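Dwayne Benavides
@dwaynebenavides

Thread on how we're spending the robot money this year. A few people asked after my last post, so I'm putting the whole plan in one place.

Background: we're a small lab supply packer. The job we want to automate is kitting. Pens, labels, small tools, one of each into a tray, lid on, next tray. We run it by hand now with two people a shift.

Total approved is 37 thousand dollars. That has to cover the arm, the gripper, the table, guarding, install and training. Last time we budgeted only for the machine and the rest came out of the maintenance line. We were still paying for it in June.

First decision was new or used. Juniper Tillman in our purchasing office got three quotes on used arms. Two came without a controller warranty. The third was close enough to the new price that we dropped it.

Second decision was simulation before hardware. Arlo Gallagher built the pen station on his desktop in the evenings and we've been working from that. One arm, one parallel gripper, one white table, a mesh cup with a pen in it.

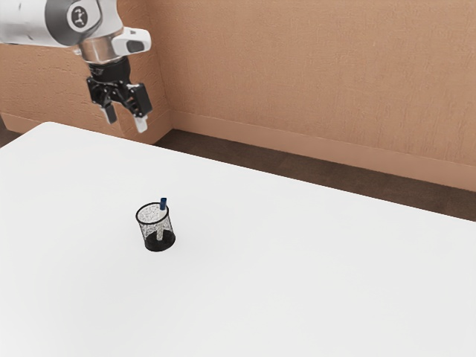

The gripper is where I expect the money to move. Yazzie quoted us a basic two-finger one and a longer-stroke one. The longer one costs 394 dollars more. We also need spare fingertips, and those are a separate line on the quote. Ask for that line. It wasn't on the first version we got.

Fingertips wear. Put them under consumables and not under equipment. Our accountant wanted them capitalized with the arm and it took two emails to sort out.

Table: I had a cheap folding bench in the first draft. Ettore Costa does our installs and he crossed it out. If the bench moves when somebody leans on it, you reteach every position. We're now pricing a fixed one that bolts to the floor — more money, plus a half day of drilling.

Reach matters more than payload for us. A pen weighs nothing. The payload number on the brochure is what you pay for, though, so we went down one size and checked reach again in the simulation. It still gets to the far tray. That saved enough to cover the bench.

Guarding. The quote from Plosov has a full cage. The one from Pekley has a scanner and no cage. The scanner costs more up front but takes less floor, and floor is what we're short of. Not decided yet. The risk assessment comes first and it has its own line in the budget.

Training: two people, two days, on site. Assunta Bianchini runs second shift and will be one of them. I'd like a third person in case one leaves, but that's on the wish list.

Payment terms, as asked for by a couple of you. The integrator, Jistgate, wanted 50 percent with the order. We got them to 20 with the order, the bulk on delivery and the last part after we sign off on a full shift of running trays. Get the sign-off wording in the contract before you send the deposit.

What I left out on purpose: vision. The cups go in a fixture, so the arm goes to the same place each time. If we later want loose parts from a bin we'll need a camera, and I've left a spare port and a bit of bracket space for it. No money for it this year.

Still open: scanner or cage, and who covers service calls on second shift. Jistgate's service plan is daytime only. I've asked for a price on evenings and will add it to this thread when I have it.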